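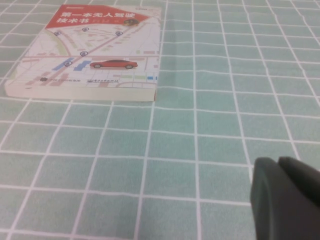 Drorus opens its teaching table for robot arms to visitors

Home | News | Projects | Visit | Contact

Search this site... Go

28/11/2024

The Drorus workshop in Tusgate has opened its teaching table to the public for two afternoons each week. Visitors can sit down next to a robot arm, take it by the handle and guide it through a small job on the table. The arm records the movement, and the record is later used to train a program which should do the same job alone.

The project has the name Filtgate and it began in April. Until now only the staff and a small group of students were giving the demonstrations. They have collected 1158 of them, most with paper things: books, booklets, folders and envelopes. The workshop says paper was chosen because it is cheap and everybody knows how to handle it, but for a gripper it is a difficult material. A book can be lifted by its back or by its open side, and the result is very different. A thin booklet bends when it is held at the corner.

There are two ways to show a task. In the first way, the person holds the arm directly and moves it with the hands. The motors are kept soft during this time, so the arm follows without much force. In the second way, the person sits at a desk on the other side of the room and moves a smaller arm, and the large one copies it. The person looks at a screen with the picture from the small camera at the wrist. Most visitors find the first way easier in the beginning. The staff prefer the second one for the final recordings, as no human hand comes between the camera and the table.

The tablecloth with the square lines stays on the table for all sessions. It helps the teacher at the desk to judge how far the gripper still has to travel, which is not easy to see from the wrist camera only. The objects are moved to a new position after each demonstration. If a book is always at the same place, the program learns the place and does not learn the book.

A typical task takes less than one minute. The teacher brings the gripper over the object, lowers it, closes the fingers, carries the object to another part of the table and opens the fingers again. Beginners often close the fingers too early. Such attempts are marked and kept in a separate folder, and the workshop wants to study later if they can be useful too. 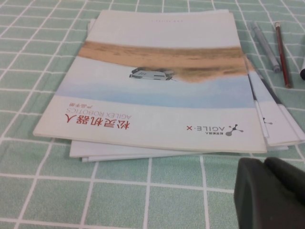
Brochures on the teaching table, with the gripper close to the stack. The top cover carries the name AgileX Robotics.

Stacks are the newest part of the program. To take only the top booklet, the fingers must come in very low and almost flat, and the teacher needs some patience. The students gave 266 demonstrations with stacks so far. In the last internal test the trained program could separate a thick book from the pile in most cases, but with thin booklets it still took several together. More recordings from different people are needed, and this is the main reason for opening the table to visitors.

The computers for the training were paid with a grant from the Rojanasak fund, which also covers the visiting hours until next summer. No experience is necessary, and visitors do not need to bring anything. Children under 12 can take part together with an adult. Each place is for 30 minutes, with a short introduction included, and should be reserved at the front desk or by telephone. Only the movement of the arm and the picture from the wrist camera are saved. Names are not stored with the recordings.

Previous news | Next news | Back to top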